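The machine was called Porko, after the pig Romana Havlíček had drawn on the first crate of parts. By February it had two arms, two legs and hands better than anything else in the Hemance workshop, and Braulio Cárdenas had spent 86 evenings on it.

He wanted it to hold cloth. Metal was easy, he said. Cloth gave way. On Mon 12 February he stood it up on the carpet, started the program and let the left hand close on a piece of pink fabric. The right hand stayed open, waiting for its turn.

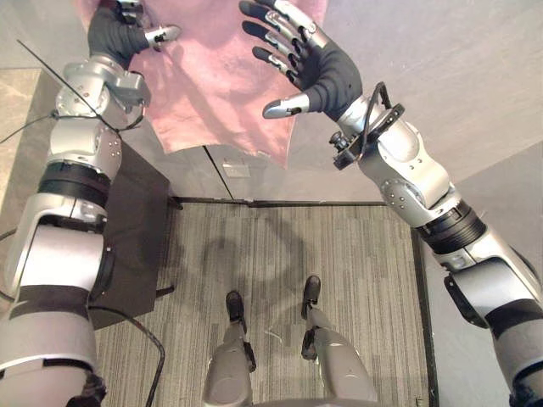 Wenceslao thought the grip should be set lower. You want it to stop closing when the fingers meet, he said, and you have it closing until the motor complains. Do that all spring and you'll be buying tendons again.

Braulio wrote the number down. It was 394. He changed it to something smaller and ran the routine again. Then he changed it back, to see the difference, and kept notes on both.

Romana made tea on the hot plate and asked when it would do something useful. March, Braulio said. He had said January before that.

They moved on to the small things after supper. He had a list of three objects for the fingers to learn, and the toothpaste was the last of them.

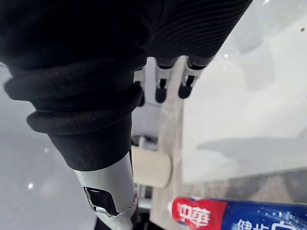
The wrist was the part he trusted least. He had rebuilt it over Christmas with a joint from Flesis, and it still had a click in it when it turned inward. He leaned close to listen. Wenceslao turned off the radio.

"Again," Braulio said, and Romana pressed the key.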